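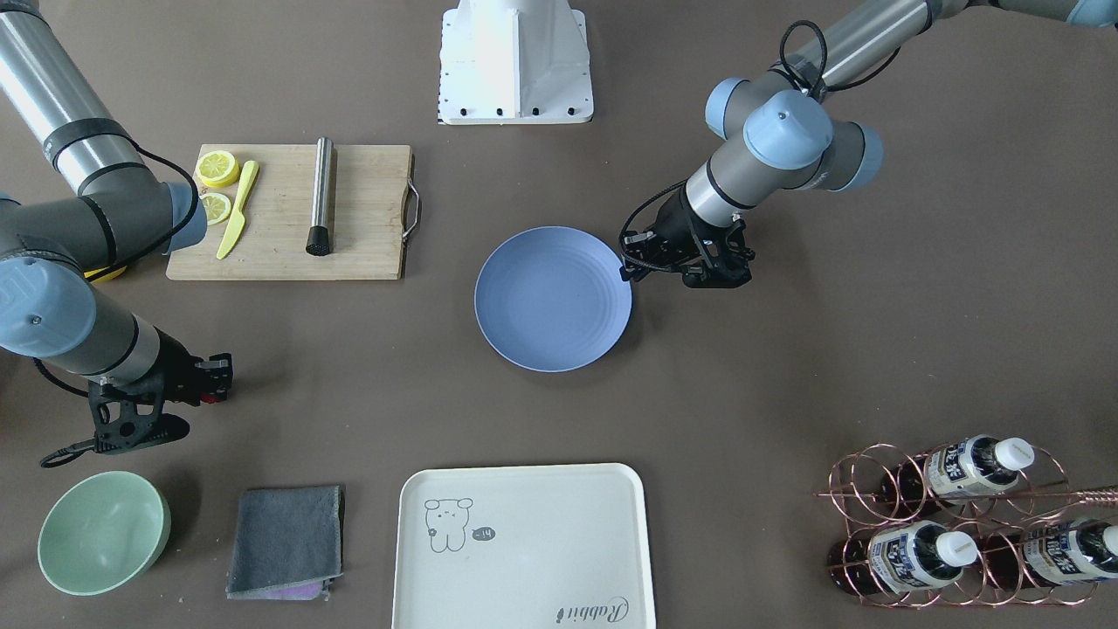 Two arms at a table set with a plate, a bowl and a cutting board.

Trirkamton Table Rules Set, second edition
Sold by Grastumitz
Item 234
Usually ships in 7 days

If you run a pair of arms over an ordinary tabletop, you have probably gone looking for house rules at some point and come back with either a thick binder written for a fenced factory line or a single sheet that says "be careful." We went through that ourselves, more than once, and the Table Rules Set is what we ended up wishing somebody had handed us on the first day. It's a printed, ready-to-use set of working rules for small two-arm benches where people reach in between runs to lay things out, put things back and wipe up, and we have tried very hard to write it in words that a new person can follow before lunch!

The first edition came out of a long stretch of bench work at Magesa, and most of what changed for this one came from customers writing in the margins and mailing the pages back to us (please keep doing that, we love getting them). The sections on sharp objects and on glass are much longer now. The section on who may press start has been rewritten from top to bottom.

What's in the box

Handbook, 102 pages, spiral bound so it lies flat on a bench
Bench cards, stiff and wipe-clean, set of 20
Setup sheet pad
Start and stop log
One roll of floor tape for marking the standing line
A blank layout sheet to draw your own table on

What the rules cover

The handbook follows the working day, so you won't find the usual long chapter of definitions at the front. It opens with arriving at the bench and ends with leaving it, and everything in between sits where you would meet it. There's a part on checking cables and fingers before power goes on, a part on laying out the table, a part on standing and watching, a part on reaching in, and a part on what to do when something drops, tips or sticks. Each part ends with a short bench card that repeats the rules in large type.

Reaching in gets the most space. Our rule is one person, one hand on the stop, arms at rest, and the words said out loud before the hand goes over the table line. It feels silly for the first morning or so and then it becomes a habit like any other. We ask for the spoken words even when you're working alone, and we know how that sounds, but people who talk to themselves at the bench do seem to skip fewer steps, and we've stopped being embarrassed about it.

Layout comes a close second. The setup sheet asks you to write down what goes on the table and where, which way the handles point, and who put it there. Glass goes at the back or the far side, well out of the sweep of either elbow. Blades, even plastic ones, get their own line on the sheet and are set down the same way every time. Anything with liquid in it has its cap closed before the arms are powered. Spare items live on a shelf and come to the table only when the sheet calls for them.

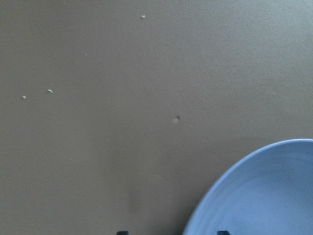
Then there's the matter of a clean surface, which we used to treat as a bit of housekeeping and now treat as a rule with its own card. Wipe the table between sessions, let it dry, and look across it from low down before you place anything. Crumbs and grit get under plates and make them sit a little crooked, and a plate that sits crooked won't be where the sheet says it is. Dishes are lifted and set down, never slid. Fingertips on the gripper are checked at the same time, for wear and for anything stuck to the pads, with the power off.

The card also asks you to note any mark on the table that won't wipe away. Draw it on the layout sheet and move on. It saves the next person from scrubbing at it, and if you use cameras in your work, it saves a certain amount of head scratching later.

How people use it

Some benches keep the handbook on a shelf and live by the cards. Others, and Irkotmont is one of these, read a part together at the start of each week and sign the log afterward. Either way is fine with us. The cards have a punched hole at the top, so they can hang from a hook or a ring, and the ink stands up to kitchen spray.

We do suggest that you fill in the blank layout sheet before anything else, with a pencil, standing at your own bench. Mark the base of the arms, then the reach of each one, then where you stand, then where a visitor stands. Visitors get more attention in this edition. They lean in (of course they do, it's interesting!), and the standing line only helps them if someone points it out, so greeting a visitor and pointing at the tape is now a step on the card.

What it won't do

We want to be plain about this part. The Table Rules Set is good practice written down, and it sits alongside the law and the standards that apply where you work. It doesn't certify your bench, and it doesn't take the place of a proper risk assessment or of the manual that came with your arms. Where your manual asks for more than we do, follow the manual. Where our cards and your site rules disagree, cross out our line, write in yours and initial it. There's room in the margin, left there on purpose.

It is also written for slow, light work on a table. If your arms lift heavy loads, or run behind a guard, or share the floor with moving carts, you need something else, and we'd be happy to talk it through with you before you spend any money here.

Details

Language: English
Handbook cover: heavy card, matte
Card finish: wipe-clean on both sides
Refills: setup pads and logs are sold singly
Copying: you may copy the setup sheet for use at your own bench

Updates

Page corrections are free to anyone who owns the second edition. The current correction slip is dated March 26, 2025, and fixes a wrong card reference in the part on dropped items. A new set of cards for wet work is planned for June. If you bought the first edition, send us the back cover and we will take the cost of it off the new one. 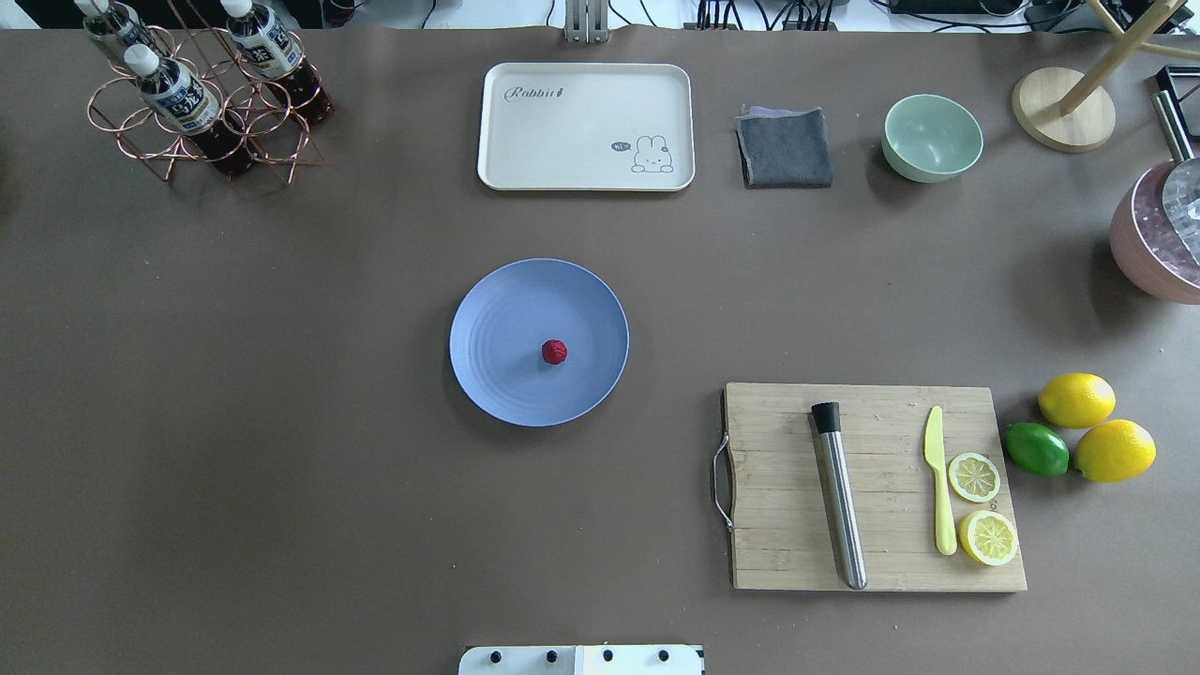 Can we leave the table laid out overnight if the same setup is needed in the morning?

The handbook allows it for dry, unbreakable items that are written on the setup sheet, as long as power is off and the sheet stays at the bench. Food, ice, open containers, glass and anything with a blade come off the table at the end of the day. In the morning, treat it as a fresh setup and check every line again before the arms are powered.

Do we need a separate set for each bench?

One handbook can serve a whole room. The cards and the log should stay with the bench they belong to, so most rooms buy extra cards and a second log.

Who should hold the start and stop log?

Whoever is running the session. It changes hands when the session does, and the new person signs before touching start.

Related items

Extra bench cards
Setup sheet pad, single
Floor tape, single roll
Start and stop log, single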